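Section 3: Table, Cushion and Basket Set-Up
Skomora single-arm station with five-finger hand

Read this section before you switch anything on. It is short, and it was written by people who have had to pick up a lot of baskets.

3.1 Before you start

You will need the white table, one square cushion, one basket, one small toy and the 3 mm hex key that came with the Fovus wrist. If the hex key is missing, look in your own pockets first.

CAUTION: The arm does not know where your head is. Keep the stop button within reach of whoever is leaning over the table, and make sure that person is you.

3.2 Placing the table

1. Put the table on bare floor. Carpet lets it creep, and the arm will follow its old position faithfully into thin air.
2. Push down on each corner in turn. If it rocks, adjust the feet until it doesn't. Folded cardboard is not an adjustment.
3. Wipe the top with a damp cloth and let it dry. Scuffs are fine. Sticky patches are not.

3.3 Placing the cushion and basket

1. Lay the cushion on the arm's side of the table, label toward the near edge. The label is the only reliable way to tell which side is the front, so please don't cut it off for neatness.
2. Press the centre of the cushion flat with your palm and let it come back up by itself. A freshly unpacked one can take 30 minutes to settle.
3. Set the basket on the back left part of the cushion, long side running from the back of the table to the front.
4. Put the toy in the basket at an angle. Any angle will do, provided the legs aren't hooked into the weave.

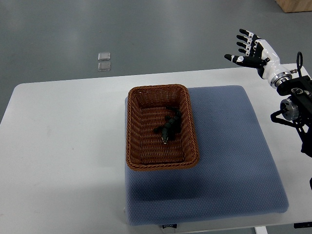 NOTE: A soft base gives a little when the fingers press down, and that saves finger covers. It also means the basket can tilt. If yours leans before the arm has even touched it, move it further in from the cushion's edge and try again.

3.4 Checking the hand

1. Power up the Cordier controller and wait for the steady tone. The first beep is only the fan clearing its throat.
2. Choose Open Hand. All five fingers should spread and stay spread. A finger that droops needs re-tensioning (see Section 7).
3. With the hand open and held clear of the basket, feel for play at the metal wrist ring. A faint click is normal. A wobble is not.
4. Look along the cables down the arm. They should have slack at every joint without looping out far enough to catch the table.

CAUTION: Don't lift or steer the arm by its fingers. They look like a handshake. They are priced like a used car.

3.5 Setting the rest height

1. Choose Rest Height and enter 68. The value is in millimetres above the basket rim.
2. Run the arm to rest at slow speed, with your hand on the stop button.
3. If the display shows fault 3662, the arm thinks the table is higher than it is. Clear the fault, zero the arm again and repeat from step 1. Entering a bigger number until the fault goes away is a popular fix and will cost you a basket.

3.6 Weekly care

Vacuum the cushion on low – crumbs of weave work their way into the fabric and end up in the finger joints. Replace the basket when strands start to lift along the rim. Spare baskets and cushions come from Plallatlow as a set, even if you only wanted the one.

Leave the hand open when you shut down. Go on to Section 4 for the first test run.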